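Marker tips from the craft table, and how many of them hold up

Every January the same advice about felt pens goes around. Store them flat. Store them upside down. Put them in the freezer. Soak the dead ones in vinegar. I've been hearing it for years and I've tried most of it at one time or another, usually when I had a drawer full of dried-up pens and the shops were shut. Some of it works. A lot of it is repeated by people who like the look of a tidy desk and don't do much drawing at it.

I'm writing this on 8th January with the rain coming sideways and the bottom drawer of the hall cupboard tipped out on the floor, so it's a good day for being critical.

Read the cap before you buy the organiser

The pen itself matters more than whatever you keep it in. A cap that clicks will keep a cheap marker going for ages. A cap that only slides on will let a dear one die in a fortnight. Push it until you hear it, then give it a small tug. If it comes off with no fight, the pen won't last, and no tray or caddy will change that.

I also like a cap you can see at least a bit of light through. You can tell if there's a wad of fluff or a split down the side without taking it off. Solid caps crack just as often and hide it better.

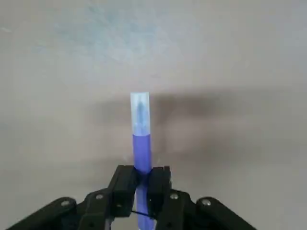
Frosted cap, blue-violet barrel.

One more thing about caps. The colour of the plastic is a promise the ink doesn't always keep. I have a set from the Gamdale market where the lilac and the blue are near enough the same barrel, and one of them writes closer to grey. Scribble each one on a strip of card when you open the packet, write the name beside it, and keep the card with the pens. It takes a few minutes and I resisted it for years out of pure stubbornness.

Flat or upright?

The usual rule says flat, always. I think it's half right. Pens with a tip at both ends do want to lie down, or one end gets all the ink and the other scratches. An ordinary single-tip marker is less fussy. Tip down for a night will sometimes bring a faint one back. Tip up for months will sometimes starve it. If you use your pens every week you won't notice any difference at all, and I suspect most of the people who swear by one way or the other are simply people who use their pens every week.

What I'd argue against is the rotating caddy. Ours came from a shop in Ederdale, had slots for 50 pens, and spun beautifully until there were pens in it. Then it leaned. The short ones dropped to the bottom of the slots and had to be shaken out. It went to the school fair in June and I hope whoever bought it keeps paintbrushes in it.

The box and cup method

This one I came to with low expectations and have kept. You need a low plastic box with straight sides and a plastic cup that stands up inside it without wobbling. A kitchen measuring cup is fine, especially one where the numbers have worn off and you've stopped trusting it for flour. The pens you're using now go in the cup. The rest lie flat in the box. At the end, everything that's still on the table goes in the box, sorted or not, and the lid goes on if you own a lid.

You can see through it, you can carry it with one hand, and when the cup tips over (it will) the pens land in the box and don't roll off under the fridge. I'd put the cup towards one end so there's a long clear stretch beside it. In the middle it splits the box into two spaces that are both too short for a ruler.

Labels are where I part company with the tidy crowd. A label on a see-through box tells you what you can already see. If you want one, a loose slip of paper inside does the job and you can turn it over when the contents change.
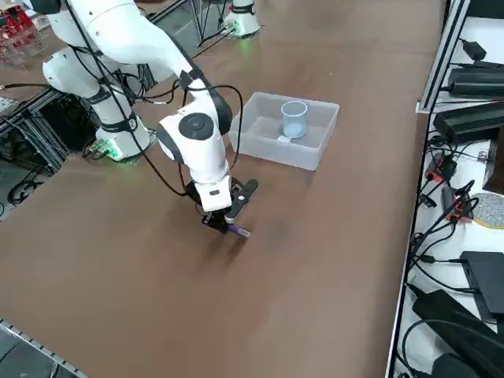
Kjell Forsberg writes that a cup in a box is only a caddy with extra steps, and that he went back to a plain pencil tin after one winter of it. In his house at Tangen the cup filled up with everything except pens: clips, a thimble, the stub of a candle. He'd rather have one container and be strict about it. He also says the low sides are no use if there's a toddler about.

Fair enough on the toddler. On the rest, I'd say a tin hides its junk and a clear cup shows it to you, and I know which of those gets me to clear it out. But if you're the sort who can be strict about a tin, be strict about a tin. It costs less.

Covering the table

Brown paper is the one tip on this page I have no quarrel with. It comes on a roll, it lies flat if you tape the edges underneath, and pale pens and clear plastic bits are far easier to spot on it than on a white cloth. It will not stop a permanent marker that's left resting on its tip, whatever the packaging says. Two layers will, mostly. Check under the top layer before you congratulate yourself.

Wipe-clean cloth gets recommended more often and I don't see why. The ink wipes off the cloth and onto your sleeve. It also creeps towards whoever is leaning on it, and takes the cup along.

Newspaper is free but it smudges, and small white scraps vanish into the print.

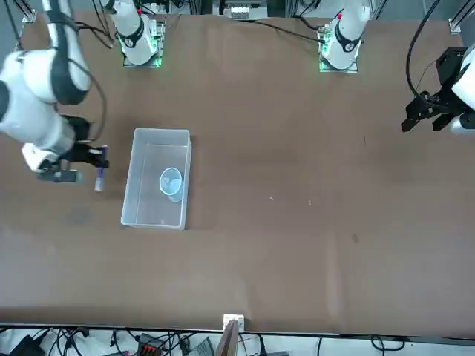 Open box with the cup inside, on a brown-covered table.

Reviving the dead ones

Water-based markers: dip the tip in warm water for a moment, cap it, leave it overnight. It works for a short while and the colour comes back thinner. Good enough for a birthday sign.

Permanent markers: a drop of rubbing alcohol on the tip, with the window open and no small helpers. Better results than water, though the nib goes soft if you do it more than once.

Vinegar: smells like a chip shop and did nothing for any pen I own.

Freezer: no. I had a row of pens in beside the peas for a week at my sister's in Nimstead and all I got was cold pens.

Microwave: please don't.

My own rule is to try once and then throw it out. A half-dead marker goes back in the cup, gets picked up by the next person, fails, and goes back in the cup again. Ours had 22 of them by Christmas. The drawer closes properly now.

Next month, glue sticks, and whether the fridge door does anything for them. I have my doubts.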